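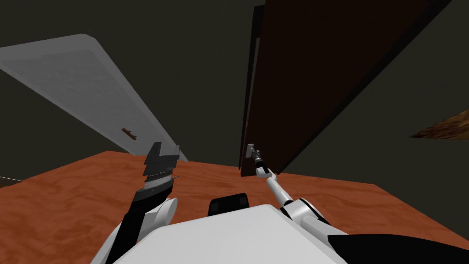
Home Products Services Reviews Opinion Subscribe Contact

Simulated Kitchens Are Worth Paying For, With Conditions
Rupert Wyss
25 December 2021

Fekard sells a simulation package for two-armed household robots. The license covers a set of furnished rooms, a robot model with interchangeable grippers, and a library of tasks that consist mostly of opening and closing things. I have used it since May on a workstation in our lab. My opinion is that the package is sound and the price is fair, and that the sales material claims too much for it.

The door tasks are the best part. A hinged door is a poor subject for scripted motion. The gripper has to get behind an edge, the contact point travels along an arc, and the torso has to stay out of the door's path. Most simulators I have worked with treat the hinge as a free joint with a little damping, and a policy trained on that will swing any door in the catalog with one finger. Fekard lets the user set friction, closing force and a detent separately for each hinge. With the detent on, a prong laid against the edge of a door slips unless the approach angle is close to correct. Learning that in software is cheaper than learning it on a forearm.

The rendering is plain. Walls are flat and unlit, and wood grain is a repeated swirl that would not fool anyone. Amparo Gallardo, who handles perception in our group, considers this a serious fault and has asked for better materials in every feedback form. I disagree in part. For contact work the picture matters less than the collision geometry, and the geometry is good. For anything that depends on finding a small handle on a pale panel under uneven light, she is right, and a buyer with that need should look at Flutard, whose images are far better and whose contact model is far worse.

My objections concern the service plan. The basic license includes 20 rooms, which sounds generous until one notices that many of them share the same cabinets in a different layout. The additional room packs come in sets of 10 and must be bought whole. Support is limited to four requests a year on the basic plan. We used three of ours on an installation fault that Fekard later corrected in a patch, and those requests were not returned to us. Tia Pilkington wrote to ask about it and received a polite copy of the terms.

There is also the matter of transfer. The brochure says a policy trained in the package is "ready for the home." Ours was not. The left arm, which has very little to do in the standard door tasks, had learned to drift upward while the right arm worked. In simulation this cost nothing, as the default scoring ignores an idle arm. On hardware it is a collision waiting for a shelf. We added a penalty for idle motion and retrained, and the drift went away. The fix is simple, but it should be in the default scoring, and the manual should mention it.

A lab that already owns a two-armed platform should buy the basic license, skip the room packs for the first year, and write its own scoring terms before training anything. A lab without hardware should wait. The numbers the package reports are useful only when there is a real door to check them against.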